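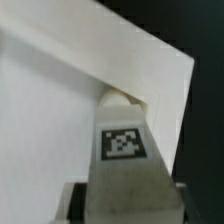 Collections Assistant (part-time, fixed term)
Grinholm Museum of Domestic Life

Applications are invited for the post of Collections Assistant. The post is offered for 20 hours a week and is expected to begin in September. The successful candidate will report to the Collections Manager and will be based at the Plindard Road store.

The main task is the cataloguing of the Uçar bequest, a gift of household textiles and printed patterns received in 76 boxes. Part of the bequest will go on loan to the Bresia Gallery, and the postholder will prepare the loan papers and condition reports.

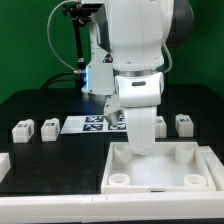 White square tray on a black tabletop, green backdrop behind.

Duties
Numbering, measuring and recording objects in the museum database
Repacking textiles in acid-free tissue
Answering written enquiries from researchers and donors
Supervising visitors to the store on Thursday afternoons

Person specification
Applicants should have at least 2 years' experience of working with collections, paid or unpaid. A clear written style and careful record keeping are essential. Knowledge of woven or embroidered textiles is desirable – training in handling will be given. The work involves lifting boxes of up to 8 kg.
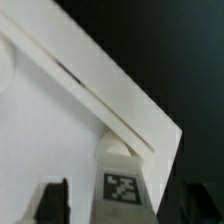

How to apply
Please send a CV and a covering letter to the Museum Office, stating where you saw the post advertised. Applications sent without a covering letter will not be considered. Candidates who require adjustments at interview should contact the office in advance.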